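Warum ich keine perfekte Zelle mehr bauen will

Seit Juni hänge ich abends in der Gemeinschaftswerkstatt und baue mit Akua Ofori an unserer kleinen Roboterzelle, Arbeitsname Vosar (fragt nicht, der Name stand schon auf dem Karton). Zwei Arme auf Aluprofilen, ein Haufen Kabel und eine Aufgabe, die jedes Kind nach fünf Sekunden kann: Röhrchen aus der einen Box nehmen und in die andere stecken. Mehr soll das Ding gar nicht können! Und ich bin inzwischen fest davon überzeugt, dass wir Bastler genau an solchen Aufgaben viel zu früh anfangen zu schummeln.

Mit Schummeln meine ich die Vorrichtung. Frästasche für die Box, Anschlag links, Anschlag rechts, matte schwarze Unterlage, und schon läuft alles wunderbar, bis jemand gegen den Tisch stößt. Wir haben stattdessen die alte Holzplatte genommen, rotbraun, tief gemasert und glänzend wie eine Speckschwarte. Younes Shehata fand das bescheuert und hat mir das auch in 14 Nachrichten mitgeteilt. Die Spiegelungen, die Maserung, wie soll man da eine saubere Kante finden? Ja, gute Frage, ich fluche auch jedes Mal.

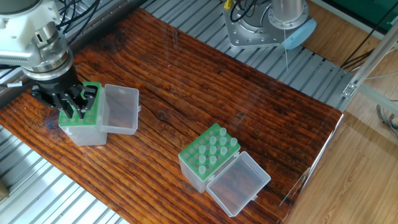 Greifer an der einen Box, die andere steht offen davor.

Aber genau so sieht es doch bei uns zu Hause aus! Kein Küchentisch ist mattschwarz, und die Deckel von solchen Boxen stehen halt irgendwie ab. Wenn ich dem Arm alles wegräume, was ihn stören könnte, habe ich am Ende viel über Vorrichtungsbau gelernt und über das Greifen fast nichts. Dafür muss ich keine 32 Abende opfern, da kaufe ich mir lieber was Fertiges.

Was mich an der Szene ein bisschen nervt: Vorgezeigt wird immer das Video, in dem es klappt. Akua führt bei uns deshalb ein Heft, in das jeder Versuch reinkommt, auch die peinlichen. Gerade stehen 94 Einträge drin, und die mit den meisten Ausrufezeichen lese ich am liebsten. Da steht dann »Röhrchen schief, Rack kommt mit hoch« oder einfach nur »nein«. Aus so einem »nein« haben wir mehr gemacht als aus jedem glatten Durchlauf, zum Beispiel ziehen wir jetzt viel langsamer und lassen nach den ersten Millimetern eine kurze Pause.

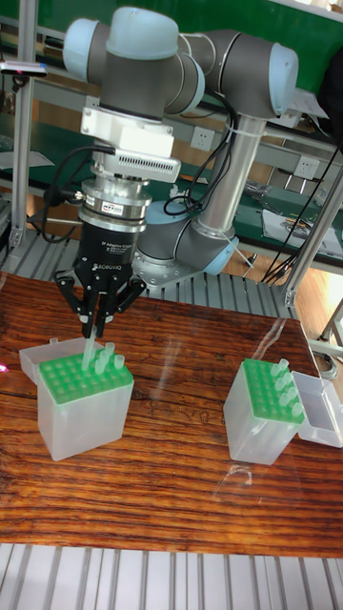
Und was ist mit der Geschwindigkeit?

Kommt immer als Erstes, wenn Besuch da ist. »Das mach ich von Hand schneller.« Klar machst du das! Ich auch, sogar mit Kaffee in der anderen Hand. Mir ist das Tempo im Moment völlig wurscht, und ich finde, das darf in einer Hobbywerkstatt auch so sein. Younes will trotzdem als Nächstes die Wege kürzen, Akua will erst die Boxen verdrehen und schauen, was passiert. Ich bin für Verdrehen.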